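Kettunen Demonstration Kit
Sold by Neltico, Koststead

Teaching an arm to pick things up takes a great many examples of an arm picking things up. Kettunen is the software we sell for collecting them. You steer a simulated arm about a simulated room, Kettunen writes down everything you do, and your learning system gets to study the result, including the part where you changed your mind.

Each licence includes 6 furnished rooms and 86 loose objects, none of which you will have to dust. Every demonstration is saved with the joint positions, the gripper opening and the pictures from two viewpoints: one down at the gripper, one standing back from the arm.

Gripper view first, then the room view.
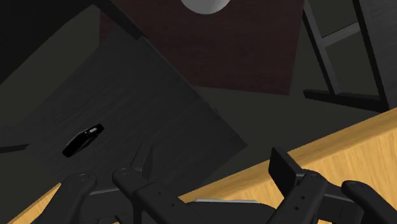
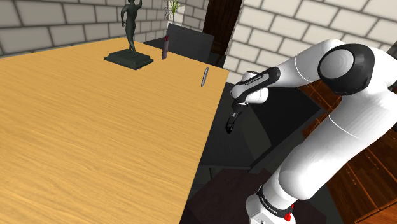
Recording starts when you press the pedal and stops when you press it again. Forgetting the second press is a popular mistake, so the recorder gives up by itself after 60 seconds of stillness. Bad attempts can be marked as bad and kept. Several customers train on them deliberately; the rest of us simply have plenty.

Lighting, object positions and starting pose can be shuffled between attempts. Please use the shuffle. A system fed 1,000 copies of the same tidy reach will learn that reach beautifully and be baffled by a fork two inches to the left.

In the box
Hand controller and foot pedal
USB lead, long enough for most desks
Licence for one computer
Printed guide by Nabila Lubis, who has strong views on wrist angles

Not in the box
The computer
A chair you can bear for an afternoon

Recordings made with our older Nusero recorder can be imported, though they have no gripper opening and you will need to fill that in yourself. The next set of rooms is due in April. Existing licence holders get it free, and may send us requests for furniture.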